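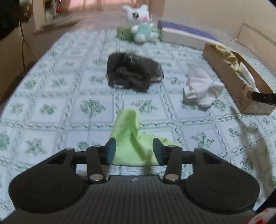
CELANCE QUESTIONS THE "SORT IT ONCE" PROMISE, OFFERS A PLAINER WAY TO DEAL WITH LOOSE CLOTHING

Sunday, June 27, 2021. Home storage advice service Celance today published its review of one-pass sorting, the popular method in which every piece of clothing is picked up a single time and put away for good. The service is not convinced.

Celance followed 20 households through the method last November. Between them they handled 374 small items: socks, hand towels, cleaning cloths, odd bits of fabric with no clear home. By the end of the trial, 192 of those had been moved again at least once.

"We were told a cleared table stays clear," said Ivana Yáñez, who wrote the review. "I would like to see that table. Most of what we saw was the same pile in a new spot, and people feeling bad about it."

The review also takes issue with the matching bins and dividers that are usually sold alongside such methods. Households given the Rirnent divider set did no better than those using whatever carton was in the hall closet. The Alexiou labels were mostly left in the packet.

Celance now suggests something less ambitious. Spread the pile on a table with a cloth over it, put one open box at the side, and move soft items across one at a time. Folding is optional. Stop after 20 minutes, whatever is left. 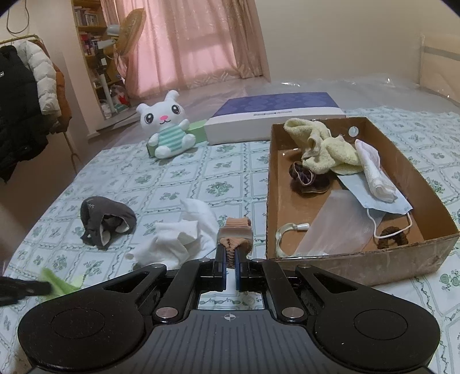
A scuffed cardboard box beside the pile does the job of a divider set.

Whether this is a method at all is open to debate, and Celance makes no claim that it will change anyone's life. The full review runs to 3 pages and is free on request. A second part, on linen closets, will follow if the Brameck households agree to take part.

Press contact: Ivana Yáñez, Celance | © 2021 Celance. All rights reserved. | Back to top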